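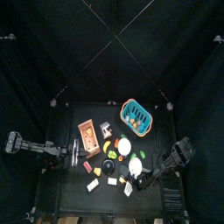
Uvance, July 2023

Play food, crates and baskets from the toy shelf

I have collected small play food for many years, and this page is for the part of the collection I like best, the market and grocery pieces. My name is Ľubica Hájek. I keep the collection together with my neighbor Branislav Dvořáček, who repairs what can be repaired and paints nothing, because we agreed to leave old color as it is. At the moment the list has 214 pieces, and 86 of them are vegetables and fruit.

The photo at the top of the page shows one group put out on a black table with dark curtains on all sides. I like the black very much for this kind of toy. On our kitchen cloth, which has a pattern of flowers, the small things were always lost.

Some notes on the pieces:

The banana. Yellow and curved, lying on its side. Every set of play food I have met has a banana in it, and children always pick it up first to make a telephone call.

The green pepper. A bright green, very fresh for the eye. My granddaughter Danica calls it the apple and does not accept correction.

The carrot, by the white plate. Orange carrots are easy to find at the flea market in Lurnness. Carrots with the leaves still on them are more difficult, and I would be glad to hear from anyone who has two.

The small box. It is gray and white with dark printing and it makes me think of a milk carton. In a play shop the boxes are the first to suffer, they get sat on.

The crate. Light brown wood, open on top, with dark holes in the base. A yellow piece is lying in it. I prefer a crate to a bowl when the toys are put away, for a crate can stand on another crate.

The basket. Teal with an orange rim, plastic, with rows of slots in the sides. It has a small white ball in it and three little tan and orange foods. The ball is not food, of course, but in our house the ball goes shopping too.

The plate. White, round, simple. I have tried plates with a painted edge and I always come back to the white.

In August we will add the bakery pieces and the tea things to this page. The bread from the Brenby fair is still waiting for Branislav and his glue. If you want to exchange doubles, please write to me and say what you have and what you are looking for. I answer slowly, but I answer everybody.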